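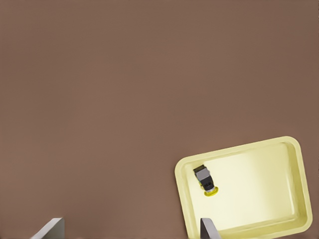 Yellow tray with one piece in it, Futora simulation, gripper view

Subject: Re: [workplace-automation] What happens to the people at the sorting bench?

Hello all,

Thank you for the question. I answer between the lines. English is my third language, so please ask if something is not clear.

> We are a small assembly shop and the management wants two robot
> arms for our sorting bench. You have been through this at Skutow.
> Did people lose hours? And who decides what the arms will do?

At Skutow no person lost hours until now, but the hours have a different colour, if I may say so. Before, 5 of us sorted small parts into trays for the whole shift. Now 2 stay near the bench, and the other three went to final checking and to packing. One colleague did not like packing and asked to come back. It took until July before this was allowed, and I think that was too long.

About who decides: at first it was only the supplier, Gaete. They built the bench in the simulation and showed it to the managers. We saw it later, when many things were already fixed. After we complained, every change is now shown first in the simulation to the people of the shift, in the lunch room, with the program stopped whenever somebody has a question.
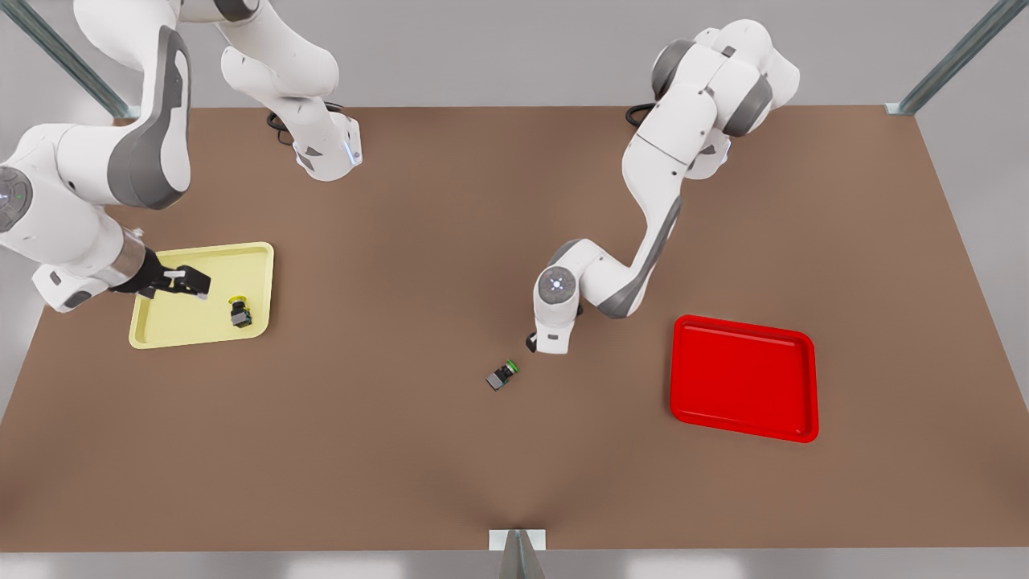

These meetings were more useful than I expected. We asked for the trays to have strong colours, and we asked what an arm should do when a piece is lying on its side. For a person this is nothing, you turn it with one finger. For the program it was a long discussion. Our sorters knew the answer from their hands, and I am of the opinion that such knowledge should be paid. We are still negotiating this point.

> Is there more pressure on the ones who remain?

Yes, of a different kind. The target in the plan was 700 pieces for a shift, and on the best day we had 834. The next morning a manager asked why it cannot be 834 always. So my advice is to put in writing, before the start, that the best day does not become the normal day.

Please ask also for training in paid time. Our colleagues in Flutach had to learn the stop and restart procedure after work, and they are still angry about it.

I can send our written agreement to the list when I have translated it. It has four pages and the second one, on breaks, is the one we argued over the most.

Kind regards from the Skutow bench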